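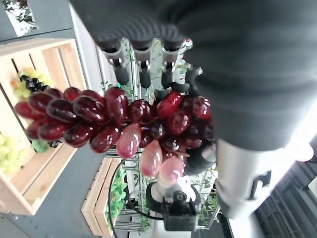 Notes on grape storage, second season

I changed one variable this year: the vent setting on the crisper drawer. Last November I kept it fully open and lost a fair share of each bunch to shrivel, starting at the stem. The grapes themselves were sound when I bought them at the Wutivbridge market, so the loss was on my end.

With the vent closed and a paper towel folded under the fruit, a bunch held its firmness for 19 days. With the vent open, the same kind of bunch from the same stall went soft in 10. The refrigerator is an old Idside with a dial in place of a thermostat, and the drawer runs a little warmer than the shelf above it. I left the dial alone for both runs.

Procedure, for anyone who wants to repeat it:

Don't wash before storage. Water sits where the berry meets the stem and mold starts there.
Pull split berries on day one and check again every few days.
Keep onions in a different drawer. Grapes pick up the smell.
Rinse only what you plan to eat.

The stem is the best indicator I have found. Green and flexible is fine - brown and brittle means the berries will follow within a few days, even if they still look good.

I also tried freezing roughly 20 berries on a tray. They kept well but thawed to mush, so they are only useful frozen. Next I want to compare perforated bags with the paper towel, using the same drawer and the same dial position.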